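Skarkunus stain remover, the big bottle -- 6 weeks in

Quick one, got laundry going.

Bought this at the Bisville hardware place in April after Mpho Fourie would not shut up about it. Paid more than I wanted to. Had a tablecloth with gravy on it, two pillowcases, and Trevor's soccer shorts, which are a whole category of their own.

Gravy: gone. One go, left it 40 minutes, regular warm wash. Impressed.

Pillowcases: makeup on one, no idea what on the other. Makeup came out, mystery spot is lighter but still there if you know where to look. Second round didnt do much.

Shorts: grass came out OK. Mud fine, but mud always comes out. Old grease from the bike chain, no. Not even close. Still use dish soap for that.

Smell is strong for the first 10 minutes or so then fades. Kind of like a swimming pool. Windows open. Rinses out fine, no itchy collars.

Cap is annoying. Drips down the side if you pour fast, and then the bottle is slippery. Wipe it before you put it back on the shelf or you get a ring.

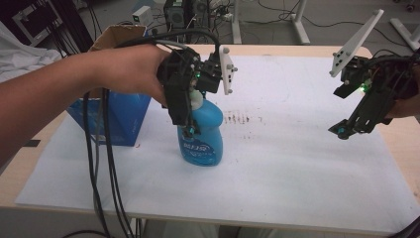 Dried-on stuff is the real test anyway. Fresh spills, you could use nearly anything. For old reddish brown marks on white cotton I'd say do cold water first, always cold, then this, and dont rub. Dab. Riaan Visser rubbed his and now has a pale patch with a fuzzy edge, so.

Compared to the Sodby powder: works faster, costs more, easier on colors. Powder wins on towels.

4 out of 5. Would be a 5 with a better cap. Will buy again, prob the smaller one -- this size is heavy to pour when its full.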